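The Second Arm

The cell at Vellimlow was known in the register as Station 2, and the register was kept by Charalambos Psarras. He had kept it since the Skandton works closed and its machines were distributed among the remaining sites. Entries were made in black ink, in complete sentences, and signed. The instructions issued by Goodall required nothing more than a check mark in a column, but Psarras held that a check mark could not be questioned afterward, and a sentence could.

In August the station received a new tool for its first arm, and the offsets for both arms had to be established again. The procedure ran to several pages. The first arm was to be brought over the open carton and lowered at reduced speed until the tool met the block inside. The second arm was to remain at its waiting position over the green cloth with its fingers apart. At each stage the operator was to stop the motion, read the values from the screen, and enter them by hand.

Psarras began a little after six in the morning, before the lights in the corridor had come on. He set the speed override to its lowest value, cleared the faults left by the night run, and sent the first arm out over the carton.

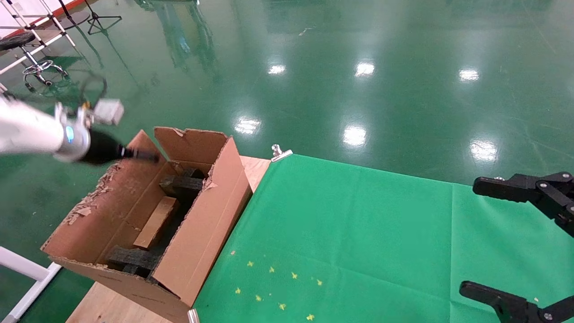 Vuklow wanted the figures by noon, Irena remarked from the doorway, and Vuklow would not care whether they had been taken at low speed or high, so long as the station was back in service for the afternoon.

"They will have them when they are correct," Psarras said.

She said that she would report it in those words, and went away. He heard the outer door close. He entered the time of her visit in the register, considered the line, and let it stand.

The first descent gave a contact value of 300. The second gave the same. On the third the value fell to 100, although no setting had been altered between one descent and the next. Psarras wrote down all three. He withdrew the arm, inspected the tool mount, and found the screws at their proper torque. He followed the cable back from the wrist with two fingers, feeling for a flat place or a break in the jacket, and found none.

The manual offered a table of causes. It began with the operator.

He read the table through to the end and repeated the descent. The value was 300 again. He repeated it once more and it was 100. It occurred to him that the fault might not lie in the first arm at all. The two controllers shared a supply, and the second arm, in holding its position, drew upon that supply continually. At Skandton there had been a pair of arms that could not be calibrated together. The older men had said that they disliked one another, and had calibrated them on separate shifts.

Psarras did not write this in the register. He wrote: "Interaction between arms suspected. Second arm to be used as observer for the next trial." He then moved the second arm by the pendant, a few degrees at a time, until its wrist camera looked between its own fingers toward the carton, and he locked the joints and brought the picture up on the screen.
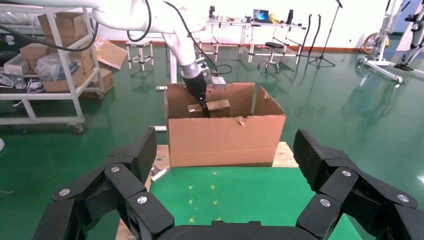
The manual made no provision for such a trial, and for some minutes Psarras searched it for a clause that might be read as permission. There was a paragraph concerning inspection by auxiliary means, and he decided that it would serve. He had watched the first arm for many years, but always from the height of a standing man. From between the two dotted fingertip pads he saw it as its partner did, the white arm coming down from above, the black tool reaching into the carton and resting against the block. He set the contact reading beside the picture and saw that it held at 300.

He left both arms as they were and watched the number. It did not move.

He released the joints of the second arm and returned it to its waiting position, and ran the descent again. The value was 100. He brought the arm back to observe, and it was 300.

The hours counter passed 3000 while he was seated there. It was nearly noon. The telephone rang in the corridor, stopped, and rang again, and he uncapped the pen.

"Station 2 is correct," he wrote, "provided that the second arm is permitted to look."

He read the sentence over, signed it, and went to answer the telephone.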